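The Slow Business of Ripening

Most of the fruit sold in a supermarket is picked before it is ready to eat. Growers harvest early because firm fruit survives sorting, packing and transport, and the final stage of ripening is left to a warehouse, a store shelf or a kitchen.

How well this works depends on the species. Botanists divide fruit into two groups according to how it behaves near maturity. Climacteric fruit, such as bananas, pears, tomatoes and avocados, shows a sharp rise in respiration and a burst of ethylene as it ripens. Non-climacteric fruit, including citrus, grapes and strawberries, shows neither. Once cut from the plant, it may change color or lose water, but its sugar content does not rise in any useful way.

Ethylene is a simple gas, two carbon atoms and four of hydrogen, and plants respond to very small amounts of it. In climacteric fruit it triggers enzymes that break down chlorophyll, soften cell walls and, in species that store it, turn starch into sugar. The process feeds itself. Fruit that has begun to produce ethylene prompts more production in its own tissue and in whatever is stored nearby.

At Hemberg, a ripening facility that handles mostly bananas, the gas is metered into sealed rooms. Sipho Ntuli manages eight of them. Each load is warmed slowly, dosed, held, then vented to clear carbon dioxide, which suppresses ripening if it accumulates. "The recipe is the easy part," Ntuli says. "Air distribution is where we lose fruit. A pallet stacked badly will ripen on one face and stay green on the other." The rooms are checked at 4 a.m., before the first trucks are loaded, and pulp temperature is taken with a probe at three depths.

Tomatoes present a different problem. Fruit picked at the mature green stage will redden if held at moderate temperatures, but chilling it interferes with the formation of aroma compounds. Kgomotso Ndlovu, a postharvest physiologist, spent a season tracking 2640 tomatoes from a greenhouse at Eltmont through storage. Her main finding was that a short spell of cold did the most harm to fruit that had not yet started to color.

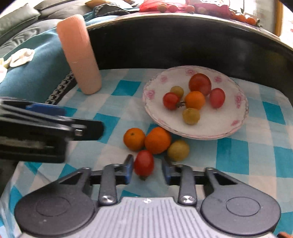

Color is a poor guide in citrus. The green in an orange peel fades in response to cool nights, so fruit grown in warm regions can be fully mature and still green outside. Packers often expose it to ethylene to remove the remaining chlorophyll. The treatment alters the peel and leaves the juice much as it was.

For home storage, Ndlovu's advice is to keep unripe tomatoes at room temperature and out of direct sun. Citrus keeps longest in the refrigerator, away from apples. Pears should be tested at the neck, where the flesh gives slightly a day or so before the rest.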